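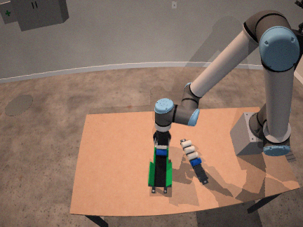 本月共读:《盐路以北》

说起来有点不好意思,这本书在我桌上放了整整一个春天,等真正翻开,两个晚上就读完了,第三个晚上又从头读了一遍(这种事我好多年没做过了)。作者马法尔达·巴雷托(Mafalda Barreto)在波尔图长大,二十几岁搬到一个叫沃尔图姆(Woltum)的北方小镇,原本打算住一个冬天,结果一住就是十五年。书里写的就是这十五年:怎么报税,怎么排队看牙医,怎么跟邻居商量一道篱笆该归谁修,还有为什么当地人从来不在下午四点以后打电话。

听起来琐碎吧?可我就是喜欢这种琐碎!近几年写“搬到别国生活”的书很多,不少一上来就给两种社会打分,哪边幸福,哪边冷漠,读到第三章就猜得出结尾。巴雷托不打分。她写镇上的图书馆冬天开到晚上九点,暖气费从哪里出,谁在议会上反对过,反对的人后来又怎样天天坐在靠窗的位子看报纸。一章写完,你对福利制度的了解比读一篇论文还多,而且记得住。

全书319页,分成十一章,每章围绕一张单据展开:一张水费单,一份租约,一封学校来信,一张渡轮月票。我最推荐的是第四章“押金”。她第一次租房时把875欧元押金交给房东伊尔克·埃尔索伊(İlker Ersoy),对方也是外来的,比她早到二十多年。两个人说着都不太熟练的当地话,为一只坏掉的炉子吵了半个冬天,后来却成了一辈子的朋友。这一章里有大段对话,译者处理得真好,两种口音的笨拙都在,又不让人觉得是在取笑谁。

第七章稍微慢一些,讲镇上合作社的历史,人名很多,建议手边放张纸。不过请别跳过去!后面写罢工那一段,要记得这些人名才读得出滋味。鲁尔·范赫克(Roel Van Hecke)这个人物在第七章只露了两面,到第十章忽然成了全书的中心,我读到他在渡口那段独白时在地铁上坐过了站。

有朋友问,这算回忆录还是社会观察?我觉得两样都算,书店大概会把它放在随笔架上。巴雷托以前做过法庭口译,习惯把别人的话原样转述,自己的意见往往只有半句,藏在段落中间。喜欢作者把道理讲透的读者可能会着急,我自己倒觉得这样舒服,读完有东西可以跟人争。

也说说不足。书里对葡萄牙那一头写得偏少,母亲只在电话里出现,哥哥几乎没有台词。第九章回乡参加婚礼,本来可以展开,十来页就匆匆带过了。阿曼迪奥·卡拉多(Amândio Calado)给中译本写的后记补了一点背景,谈到上世纪九十年代那一批离开波尔图的年轻人,值得一读,但还是盼着作者哪天自己来写这一段。另外,注释全部放在书末,来回翻有些费事,买电子版的朋友会方便得多。

中译本由阿莉亚(Alia)出版,平装,开本不大,放进外套口袋刚刚好。首印里有将近200册附带一张手绘的沃尔图姆地图,我们店里还剩几册,想要的请早点来信留书。地图上标了渡口、图书馆和那家总是关门的面包店,我读的时候一直摊在旁边,强烈建议大家也这么读。

共读安排

八月的聚会定在晚上七点,还是老地方,二楼靠楼梯的那间。请至少读完前六章,来不及的也欢迎来听。想讨论的几个题目先放在这里,大家可以随时加:

“押金”一章里,到底是谁先让步的?我和店里的同事意见完全相反。

作者说她在沃尔图姆从来没有“融入”过,只是“被习惯了”。这两个说法差别有多大?

如果用一张单据来写你住的地方,你会挑哪一张?(请把单据带来,复印件也行,把账号遮一下。)

上个月聚会之后,有好几位来信说想继续聊皮翁泰克(Piątek)那本讲东欧夏令营的小书,尤其是关于集体宿舍的几页。贡萨洛·马加良斯(Gonçalo Magalhães)写了一封很长的读后感,他小时候住过类似的营地,细节多得惊人,连早餐的果酱是什么味道都写了。征得他同意,全文会登在下一期。

下月预告:武梅罗丛书(Vumero)的新一本,讲一条铁路支线怎样被关掉,又怎样被沿线的人重新要回来。我刚读到三分之一,已经在书页上画得乱七八糟了。读完再细说,目前只能说,请给九月留一点时间!

分享 15 | 评论 6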